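Chapter 7
Woven Patterns: Stripes, Checks and Plaids

In this chapter
Warp and weft, again
How a check gets made
Yarn-dyed or printed
Reading a repeat
Cutting and matching
Words to know

Before you start: have the notes from Chapter 6 handy, the part on plain weave and twill. You will need a ruler, a pencil, squared paper and one old shirt you don't mind taking apart.

7.1 Two sets of threads

Quick recap. Warp runs the length of the cloth, weft goes across. Warp is put on the loom first and stays under tension the whole time. Weft gets added one pass at a time. Everything in this chapter comes out of those two facts, so if they're still fuzzy go back now.

Color the warp in bands and keep the weft one color - lengthwise stripes. Do it the other way around and the stripes run across. Do both and you have a check. No special loom, no printing, just the order the colors go in.

That order is called the sett. Mills write it as a list: 12 blue, 2 white, 12 blue, 2 white, and so on until it starts over. One full run of the list is a repeat. When the warp and weft use the same list the check comes out square, or close to it. Weft is often packed a bit tighter or looser than warp, and then your squares turn into short fat rectangles. Measure both ways. Always.

7.2 A mill order, start to finish

Hemi Sutcliffe ran the pattern desk at the Dureneck mill for most of her working life, and her order books are a good source for how this was done before computers. One October entry is for a shirting sold to a firm called Olteanu. The warp has 3,426 ends. The sett has 304 ends in each repeat. Try the division and you'll see it doesn't come out even. There's a part repeat left over, 82 ends, and she split it between the two edges so the cloth looked balanced from side to side.

Next to it in pencil: "start on half the blue." Meaning the first band at the left edge is only half as wide as the others. Seam two widths together and the half bands add up to a whole one. Most of the waste in checked cloth gets decided right there, before any weaving.

The same book has a sample that was turned down. Wrong count in the white, 197 picks in where the pattern had changed and the weaver hadn't. It was sold off as seconds.

7.3 Yarn-dyed or printed?

Turn the cloth over. Yarn-dyed checks look much the same on both sides as the color is in the thread itself. A printed check is usually paler on the back. Pull out one thread from the edge too. In a yarn-dyed plain weave it'll be a single color all the way along. In a print it changes color every time it crosses a line.

Printed checks have another problem. The print can go on crooked. Then the lines and the threads disagree, and you have to pick which one to cut by. (Cut by the threads if it has to hang well. Cut by the lines if it's a pillow.) The Brakis and Zekholm swatches in the back pocket of this book are one of each, work out which is wich before you read the key.

7.4 Checks on the bias

Woven cloth barely stretches along the warp or the weft. Pull it on the diagonal and it gives. That's the bias, and a check shows it better than any plain fabric will, as each square leans over into a diamond as you pull. Let go, and a good firm shirting mostly squares up again.

Folds do something else. The threads keep their places but the lines bend with the surface, so the squares look squashed where cloth bunches. Beginners mix these two up. Smooth it flat first. Then judge.
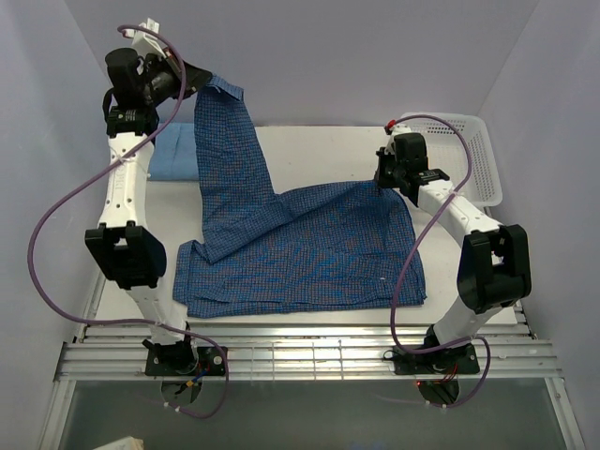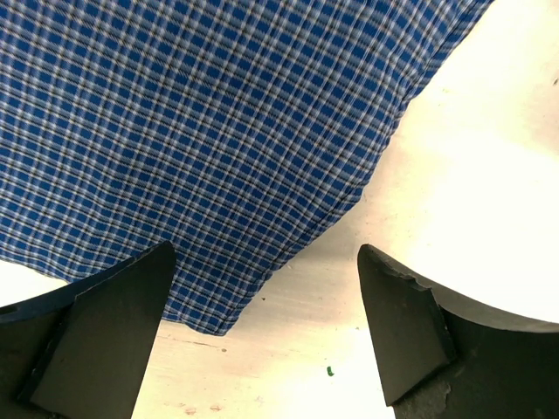 Blue checked cloth on a pale surface.

Why do good shirts have the checks lined up at the front opening?
Because the eye follows a straight line and catches any jump in it right away. The two fronts are cut so the cross lines meet at the same height when the shirt is buttoned, and that takes extra cloth, more of it when the repeat is large.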